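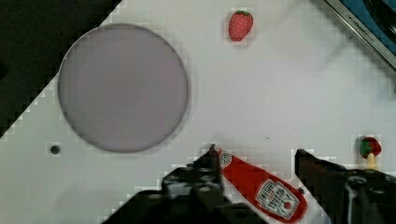 Ketchup sachet at the gripper fingers, with the plate beyond it on the kitchen bench.

Filen bench: stops during the sachet task

Readers who follow the Filen bench will know that the kitchen task set was halted in April after the arm went limp while carrying a load. The fault has now been traced. Lerato Hendricks wrote the fault report and Ottmar Wiegand did the electrical work; what follows is a shortened version of both sets of notes.

The task is simple. The arm picks a ketchup sachet off the table, carries it across and sets it down on the plate. In a block of 100 runs, 17 ended early with the same entry in the Presterus log: supply low, drives off. Nine of those happened with the sachet in the air. On the tenth floor of the log tree, where the joint data is kept, every one of the 17 shows a short rise in shoulder current before the stop.

The first suspect was the grip. A sachet is soft, slides on its contents and gives the fingers no firm edge to close on, so the controller can go on asking for more closing force than it needs. We lowered the force limit and repeated part of the block. The stops carried on at the same rate, and two sachets were dropped that would otherwise have been held. The old limit has been put back.

The second suspect was the 24 V supply. Ottmar put a meter on the output and ran the arm through its full reach with nothing in the gripper. The supply held. He then ran it with the cable held up by hand, and again with the cable lying on the table in the usual way. Only the last case gave a dip, and only when the arm moved away from its folded position with a turn at the shoulder.
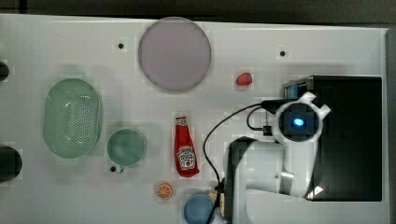
Cause

The cable had been pulled tight on the outward swing. At the end of its slack it drew on the plug, the plug shifted in its socket, and contact was lost for a moment. The drives read this as a failing supply and shut down, as they are meant to. The rise in shoulder current beforehand was the arm working against the cable.

The socket was worn. It passes a push test with the arm at rest, and for that reason it had passed every weekly check. The check sheet did not ask for the plug to be tested under side load. It does now.

Safety

There was no injury and no damage to the arm. The matter was still logged as a safety fault, because an arm without drive power falls under its own weight. From the carry height it reached the table in less than 300 ms, and that is too quick for a person to take a hand away. Two of us had been in the habit of reaching in to straighten a sachet between runs while the drives were live. That habit has ended. Drives go off at the switch before any hand crosses the table edge, including for a fallen toy strawberry.

Layout also needs some thought. With the toaster oven on the right of the bench, there is less room for the arm to come down without striking something hard,

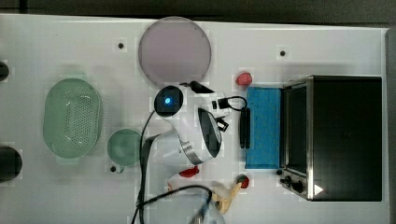
and the carry path in the oven tasks has been lowered to reduce the drop. The sponge and the small food items may stay where each task calls for them. Loose cable may not lie where the arm will drag it over them.

Changes in force

The worn socket has been replaced with a locking type. The cable has a clamp near the plug, so that a pull is taken by the clamp and the plug stays still. Slack is to be checked by moving the arm by hand, drives off, to the far end of its reach before the first run of the day.

The Presterus log now keeps supply voltage alongside joint current — the two were held apart before, and this cost us most of a week. The sachet task restarted on Tuesday. The same parts have been ordered for the Dogbe bench, which has the older socket and should not be run unattended until they are fitted. Reports of any further stops go to Lerato, with the log attached.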